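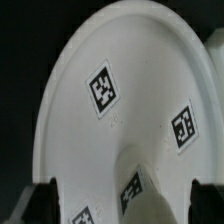
White disc with a raised rim, square markers on its face and stem.

Trilwood Marked Objects: read me first

Welcome, and thank you for taking an interest in our little collection! Trilwood is a set of 600 close-up pictures of everyday and workshop objects that carry black-and-white square markers, gathered by Lindalva Marinho and Ruaridh Urquhart over a long, rainy February (the shelves got very full, and the kettle got a lot of use).

What we care about here is the objects themselves — how a pale, matte surface takes the light, how a rim reads when you come at it from a steep angle, and how a flat printed square changes once it has to follow a curve. The disc at the top of this page is a favorite of ours for that last one. The marker on its stem looks skewed and stretched, while the big one on the face stays crisp and clear.

What you get

The pictures are in the folder called views, and the notes are in notes.txt, one line per picture. Each line gives the object's everyday name, the kind of surface and a remark if we had one. Of the full set, 400 pictures are meant for training and the rest are for testing. Please keep them apart if you want to compare your results with ours.

Things to know

Markers that run out of view are kept in and noted as partial. Smudges and gray shading were left alone too. We have not typed out the small characters found next to some markers, so please don't go looking for them in the notes.

Corrections are very welcome. Janaína Bragança looks after the notes file and reads everything that comes in, usually in the morning.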